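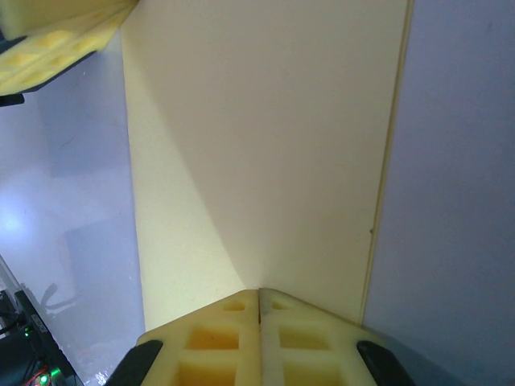
## Budgeting for a small gripper arm: the questions I keep getting

I run a small packing and kitting shop in Hiltham, and ever since I mentioned our arm in a newsletter my inbox has been full of people asking what to buy and what it costs. I'm answering them all in one place. I don't sell robots, I only pay for them, so take this as one customer talking to another.

### What should I budget for first?

The stuff that isn't the arm. I started with a nice clean quote for the arm itself and thought I was nearly done (I was so proud of that spreadsheet!). Then came the mount, the gripper, the spare fingers, the cables, a decent power strip and a table that doesn't wobble. My advice is to write down the arm's price, then leave the rest of the page blank and fill it before you call anyone.

### Are the soft fingers worth it?

For us, yes. We handle a lot of flat, light-colored panels that show every scuff, and the pale yellow foam pads with the openings molded into them have been much kinder to the surface than the hard jaws on our first trial unit. If all you move is cardboard boxes, save your money and start with the basic set.

### How many spare pads do I need?

I keep three pairs on the shelf. Foam is a consumable, so put it in the yearly budget next to tape and gloves and don't bury it under "equipment" where you'll forget it. Ours come from Kárason, and I order early because delivery took 11 days the last time and I spent most of that staring at the mailbox.

### Do I need a camera at the wrist?

I'd get one. Pads pressed together in front of a smooth cream panel are hard to judge from across the room, and the close view lets me check where the tips are. Do look at your lighting before you pay for a better camera, though! Pale pads, pale panel, pale surfaces on both sides, and then a big soft shadow falling across the middle of it all — I was ready to order an upgrade when what I wanted was a lamp in a different spot. Glossy surfaces are worth thinking about too, since a glare spot can land right where you're trying to see. A matte bench mat is a cheap thing to try.

### What did your extras come to?

For the last round it was $1073, and that covered the mount, the lamp, cable sleeves and a box of small hardware from Fastmont. It did not cover my time, and I'd put in a line for that if I did it again. Write down the hours even if you're the owner and you "don't count."

### Lease or buy?

We leased through Prurura for the trial and bought after that. Ask what happens to the pads and wiring on a lease, and get the answer in writing. Our first contract said "wear items excluded," and I read straight past it.

### How much space should I plan for?

More than the brochure says. Measure with the arm stretched out, then add room for the electronics and their wiring, and for a person to get in and swap a pad. I taped the outline on the floor and left it there for a week. We moved it twice.

### How long until it's useful?

I'd plan on about 30 working days before you rely on it for a real order. Don't promise a customer anything in that window. Chandrasekhar Alva, who does our setup work, told me to keep the old manual station standing the whole time, and I'm very glad I listened.

### Can I send you my quote to look over?

Sure, as long as you don't mind a slow reply. Take the customer names off first, and tell me what you're picking up, how heavy it is and how much you care about marks. I go through these on Friday afternoons.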